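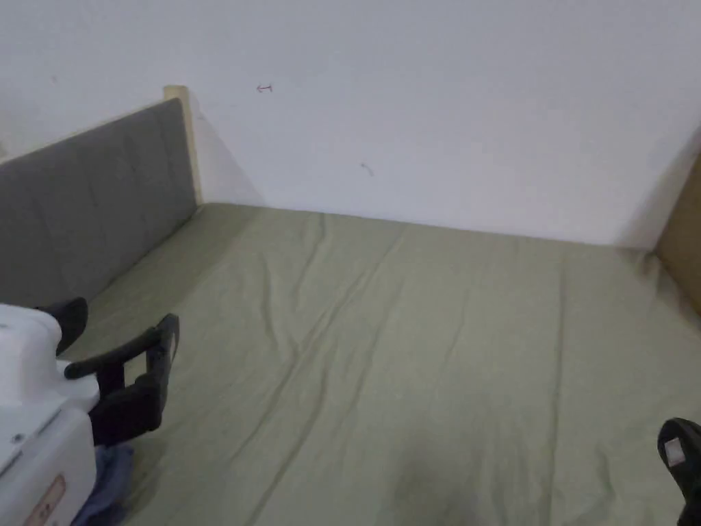

The bedroom station at the Helora open day, with the green fitted sheet on.

Helora Open Day

The Helora Open Day is a yearly public demonstration of household robots, held each April in Groltham. It's put on by Silance, a small company that works on machines for making beds, folding laundry and wiping down kitchens. I've been to it 2 times now, and I wrote most of this page after the second visit, so please fix anything I got wrong (the section on the early years especially, which I pieced together from old flyers and one very long chat in the parking lot).

Background

Helora began as a private afternoon for families of the staff. The first one had a single table and a machine that folded dish towels. People kept asking if they could bring a neighbor, and by the next spring the doors were open to anybody who signed up. The name comes from the street the first workshop was on, or that's what I was told by two different people, and a third said it was somebody's boat. I've left both versions in until someone digs up a source.

The event moved to the Oyewole building when it outgrew the workshop. It's a long brick place by the old rail yard, and the rooms inside are set up like parts of a home. On my last visit the sign-in sheet had reached 1,141 names by closing time, which I only know because the woman at the desk read it out over the speaker and everybody clapped!

Format

Doors open in the morning and visitors go around in groups of 15. Each group gets a guide and stops at every station long enough to see one job from start to finish, or to see it go wrong and get started over. There's a kitchen station, a laundry station, a hallway with shoes all over it, and the bedroom, where the line is always longest. You can stay behind at a station if you like it, and lots of people do (I skipped the shoes completely).

The bedroom station

I could go on about this one all day. The bed is pushed into the corner against a white wall, with a gray upholstered headboard, and the job is getting a fitted sheet on and flat. It sounds so easy! But the corner by the wall is a pain even for a person, because you can't walk around to it, and the whole mattress wants to shift when you pull.

The part I hadn't thought about before is wrinkles. A sheet can be pulled tight and still have long shallow creases running across it, and then somebody has to decide if that counts as made. Jhair Marulanda, who was guiding my group, told us the team had argued over this for most of a winter. Their rule now is that a wrinkle is fine if it would be fine in your own house, and he admitted that his house and his boss's house give different answers. My group voted on ours. I said made. The man next to me said he'd send it back.

Color came up too. Jhair said they switch sheets through the day, and that a plain one in a soft color is harder than it sounds since the folds only show up as faint bright and dark lines. The patterned ones have their own problems, but we ran out of time before he got to those.

Visiting

Entry is free, but you have to sign up ahead. Kids are welcome and get their own short tour in the afternoon. The number 17 bus stops across from the Oyewole building, and parking fills up early. Wear something warm, as the big doors stay open all day. Coffee is sold by the kitchen station, cash only the last time I was there.

See also

Silance
Oyewole building
Groltham rail yard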